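Home | Food and Drink | Vegetables | Index A–Z | Contents

Head cabbage 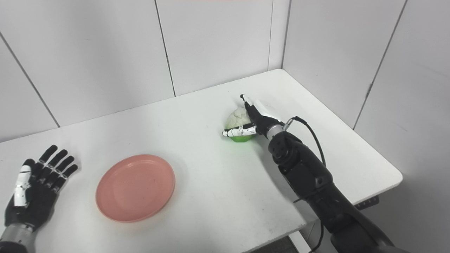
Head cabbage is a leafy vegetable grown for the tight ball of leaves it forms around a short, thick stem. It has been a kitchen standby for a very long time, and it is easy to see why: it keeps well, it fills a lot of bowls, and it gets along with nearly anything else in the pot. Heads may be green, white, red or crinkled (the crinkled kinds are usually sold as savoy), and the outer leaves are often a different shade from the ones tucked inside.

Growing

Cabbage likes cool weather and steady moisture. In the hill gardens near Lalberg, seedlings traditionally go out in April, set in rows with 50 centimeters between plants, and the heads are cut once they feel firm when squeezed. A head left too long in the ground may split, especially after a heavy rain, though a split head is still perfectly good to eat if it is used soon.

In the kitchen

Most cooks pull off the loose outer leaves, rinse the head and cut it in quarters so the core can be sliced away. Shredded raw, it makes a fine slaw, and a wide, flat plate is handy for catching the shreds, which do like to wander! The large leaves can be softened in boiling water and wrapped around a filling. Jamow, a Lalberg supper dish, uses 400 grams of shredded cabbage and 150 grams of barley, cooked slowly with onion until everything is soft and sweet.

Storage

A whole, unwashed head keeps for weeks in the refrigerator or a cold cellar. Once cut, it should be wrapped snugly and used within a few days. The Kostiuk, an old late variety with dense heads, is the one Lalberg growers favor for winter keeping.

See also: Brussels sprouts, Kale, Kohlrabi, Sauerkraut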